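Tidying tips from the Penumach open day

We went to the April open day at Penumach for the robots and came home with notes on junk drawers. Two arms, three plates and a scatter of foam letters make a decent lesson in sorting small stuff.

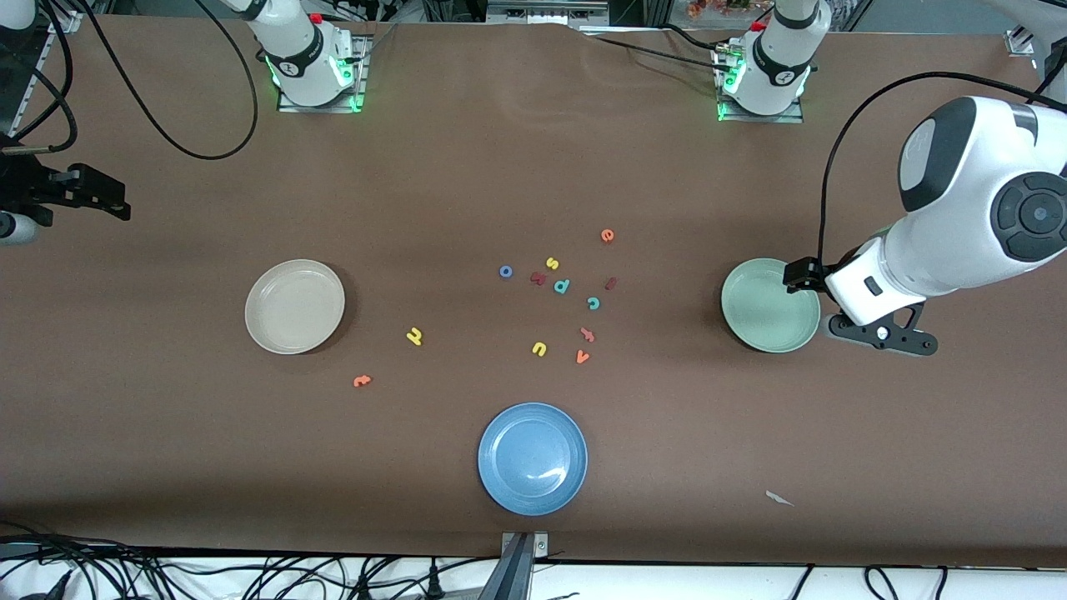 Cover the table first
Brown paper, the whole length. Foam letters show up well on it, and so do screws, beads and the back of that earring. When you're done, fold up the paper and tip the crumbs in the trash.

Plates beat boxes
A shallow plate with a rim lets you see what you've got. Use a different color for each kind of thing and skip the labels. My Plurnum organizer has 68 compartments and I have lost things in most of them.

Put the pile in the middle
Plates go around it, close enough to reach without leaning. I've been sorting buttons across my own elbow for years.

Do one piece at a time
The arms have no choice. I do, and I grab handfuls, and then I sort the handful twice. The sign at the door said 1,102 visitors last year – I'd guess most of them also grab handfuls.

Mind your cords
Glue gun, lamp, charger: run them off the back of the table before you start. Russo clips from the hardware store in Jurnordale work fine, 2 to a cord.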